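Betine – build gallery

Betine is a two-arm kitchen helper that Upendo Mbwambo and I have been building since June, partly in my apartment and partly in the shared workshop on Tanasarn. It is meant to do small counter jobs: wiping, folding a cloth, moving a board out of the way. The notes below go more or less in build order. I'll add to the page when there is something new to show.

Shoulders and frame
Aluminum extrusion, cut at the workshop and bolted together at home. The first frame was too narrow and the elbows knocked together whenever both arms reached for the same spot. The second one is 600 mm across at the shoulders. Conall Nic Giolla did the drilling and made the corner plates.

Hands
Five fingers each, cable driven, with the motors back in the forearm. Upendo has printed most of the finger parts twice. The cables stretch over the first few hours and have to be tensioned again, so there is a small screw at each wrist for that. We got the cable from Branditz and have no complaints except the shipping time.

Cloth practice
Cloth is the hardest thing we have tried. It never lies the same way twice, and the fingers hide most of it as soon as they close in. We settled on a dark navy cloth over a white countertop appliance, which gives the camera plenty of contrast. The cooker stays unplugged for this. The left hand curls over the upper edge of the fabric, and the right one comes in beside it with the fingers open.
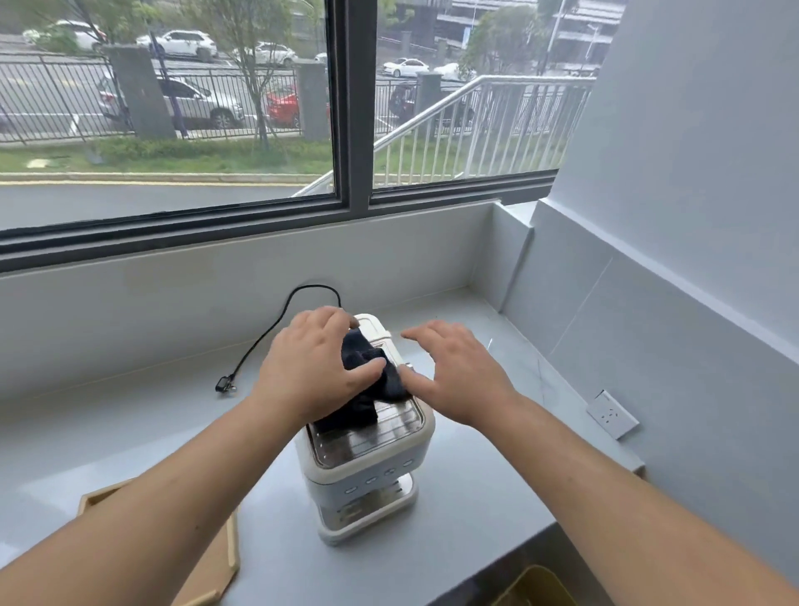

We record every attempt, good or bad, and sort them in the evening. The count stands at 227 for the cloth alone. Veerle Coppens wrote the sorting script, and it saves us a lot of clicking – before that we were renaming files by hand.

Lighting is the other thing we keep running into. Overcast days are easy. In full sun the counter by the window gets bright enough that the camera loses the edge of anything pale, and we usually wait until after 4 p.m. or pull a sheet across.

Control box
Power supply, two motor boards and a small computer in a case from Brolow. Hanna Skoryk redid the wiring after I melted a connector. It now has a fuse on each arm and a stop button on a long lead. The lead reaches the hallway.

Software
Nothing fancy. One program reads the camera, one drives the motors, and a third keeps the two arms from hitting each other. The third took the longest. Fongchan Chantharasri found the worst bug in it, a sign error on the right elbow that only showed up when the arm was almost straight.

Still to do
Softer fingertips. The current ones slide on thin fabric. Upendo wants to try cast silicone and I want to try cut-up rubber gloves first – they cost less. After that the left wrist needs a new bearing, and the frame has to come off the wall bracket so we can add 8 more bolts.

Last updated in September.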